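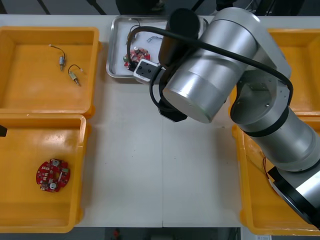 1/ Recount in the Grasow County clerk's race wrapped up this afternoon. Final numbers and what happens next, in one thread.

2/ The board of elections certified the race in November with Firdevs Taşdemir ahead of Jarrah McKinnon by 31 votes. That was inside the margin that triggers an automatic recount under county rules. McKinnon did not have to ask for it or pay for it.

3/ Result as of December 7, 2018: Taşdemir still wins. Her lead is now 28 votes. McKinnon picked up three, all from absentee ballots in Skermont where the oval was marked with an X and the scanner read it as blank.

4/ Those three were not disputed. Observers for both candidates looked at them and agreed in under a minute each.

5/ The part people fought over was Cosgrove. The precinct reported 1,872 ballots on election night. The poll book showed 1,874 voters signed in. McKinnon's lawyer wanted the whole precinct set aside until the gap was explained.

6/ The board said no, 3-1. Their reasoning is in the minutes: a gap of 2 happens when people sign in and leave without voting, the chief judge at Cosgrove wrote down two such cases in her log, and the log was turned in on time with the rest of the paperwork.

7/ I read the log. It has both entries, with times. One voter left because of a sick kid. The other entry just says "left, did not return."

8/ The dissenting member said she accepted the count but wanted the log read into the record before the vote, and it wasn't. That is a fair complaint about procedure. It doesn't change a number.

9/ Pletby came in at 2,417 ballots, same as the first count, same totals for both candidates. That precinct took up most of the morning and there is nothing else to say about it.

10/ Several of you asked about the claim going around that 3,000 mail ballots were "found" after election day. I asked the board for the intake sheets and got them. Every mail ballot in the count was logged by 8 p.m. on election night. I have not seen a document that says otherwise. If you have one, send it to me.

11/ McKinnon's statement, in full: "I thank the people who did this work. We are reviewing our options and will have more to say next week." He did not concede and did not take questions.

12/ His options are narrow. He can file a contest in circuit court within ten days of the recount being certified. He would need to show that enough ballots were wrongly counted or wrongly rejected to change the outcome. The Cosgrove gap by itself can't do that.

13/ Taşdemir spoke for a few minutes on the courthouse steps. She said she plans to keep the current deputy clerk and wants to publish poll book totals next to ballot totals on election night, precinct by precinct. The board would have to agree to that.

14/ The board meets Tuesday at 6 to certify the recount. Public comment is first on the agenda, three minutes per person, sign up at the door.

15/ Correction to post 6: the vote was 3-1 with one member absent. The board has five seats. I'll post the minutes once the clerk's office has the signed copy.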